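Fingers first, then everything else: a gripper tester on pads, plums and bad mounts

The engineer who runs end-effector trials at Studside has four minutes before the next round, so we talk standing up. Does the talking, mostly. The question this month is which pads go on the hand-held grippers, and after that, which pads go on the arm.

"People want to start with the arm," the engineer says. "Arm's the expensive part. But if the fingers are wrong you've bought a very expensive way to drop fruit."
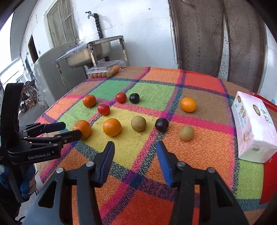
LOLEL, August

Fruit is the test set this time. Oranges, plums, pears, different sizes and skins, put out on a plaid blanket. Why a blanket? "Gives a little under the fingertip. Bare tabletop flatters you, the finger hits bottom and you feel it. On cloth you go too deep and dont know it until you look at the approach height."

Two pad sets are up against each other. Kravchuk makes the stiffer one. The Wida pad is softer and grabs sooner, and the engineer liked it right up until the plums.

"Plum is small, it's slick, it rolls. Soft pad wraps it, great, lovely. Then you open and it stays stuck to one side for a moment and comes down someplace you didnt ask for. On the stiff pad it lets go clean but you've got to be centered. So pick your problem."

Is there a number on that? There is. 400 grasps per pad set, same objects, same operators. The Wida set missed 31 placements. Kravchuk missed fewer placements but more pickups, and the engineer won't give me that figure until the pears have been rerun. "Pears I don't trust yet. Not round enough to be easy. Not odd enough to be interesting."

The whole log stands at 3,606 grasps, going back through two earlier pad shapes that are now in a drawer. 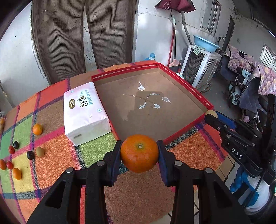 Jaw force is the part the engineer really wants to talk about. Operators squeeze too hard, all of them, and worse when they're tired. A mandarin held off the table between two pads looks like a solved problem, and the engineer says it's the grasp everyone wants to show visitors. "Sure, it's up. How hard are you pressing? Peel hides it. Do that on a cherry tomato and you'll find out." So the force readout now gets logged at every close, and anything over the limit gets thrown out even if the pick was good. That cost them 145 grasps in the first pass. Some grumbling over that.

Cameras next, quickly. The wide lens on the gripper stays. They tried a narrower one and lost sight of the second hand whenever it came in from the side, and two-handed work was the whole reason for the trial. "You get bent walls with the wide one. Fine. I don't pick up walls."

And controllers? A shrug. The older board drops a reading now and then, the newer one runs warm. Both stay in until the pads are settled. "One thing at a time or you dont know what you fixed."

Last question, would a smaller lab do better buying the soft pads or the stiff. Soft, for learning. Stiff once the operators can center. "And buy spare screws," the engineer says, already walking back. "Whatever they ship you, it isnt enough."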